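MIDBRIDGE, March 14, 2025 - The Ikthorpe Jazz Days will come back to Midbridge in September with a larger program and a new opening concert. The Greserier Hall, which is the home of the festival from its first year, will present five evenings of jazz, and all of them will be in the main hall.

The opening evening is given to the Vasiliu Suite, a long work for big band and string quartet. It was written for the festival and will be heard for the first time in Midbridge. The music takes its themes from dance tunes of the Danube region, and it leaves wide space for improvised solos. The suite is in two parts and there will be a short break between them. After the concert the musicians of the band will stay for an open session in the foyer. Guests who play an instrument are welcome to bring it.

On the other evenings the audience can hear trios, singers and one solo piano recital. In total 13 groups are invited. Many of them are playing in Midbridge for the first time, and the festival has asked each of them to include at least one piece by a composer from their own city. We are very glad that all of them agreed to this wish.

The Greserier Hall will be arranged in the same way as last year, with small tables in the front part and rows of chairs behind. There are 166 places for each concert. This is a small number for a big band evening, but the festival wants to keep the short distance between the stage and the listeners - many regular guests told us that they come for this reason. The balcony will stay closed for the public and will be used for the sound recording.

Tickets for single evenings and passes for the whole festival will be sold at the box office of the Greserier Hall and on the website of the festival. The sale of passes begins first. Students and pupils pay half of the price at all concerts, also on the opening evening. Doors open one hour before the music, and late guests can enter only between two pieces.

Journalists who wish to attend the rehearsal of the Vasiliu Suite are asked to write to the press office before the end of the summer. Places at the rehearsal are limited. Interviews with the musicians can be arranged on the same day.
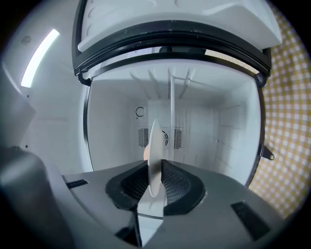
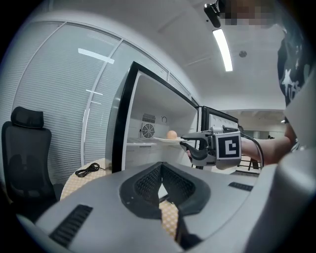
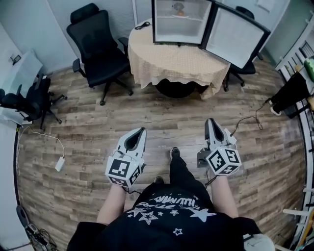 Text: Press Office, Ikthorpe Jazz Days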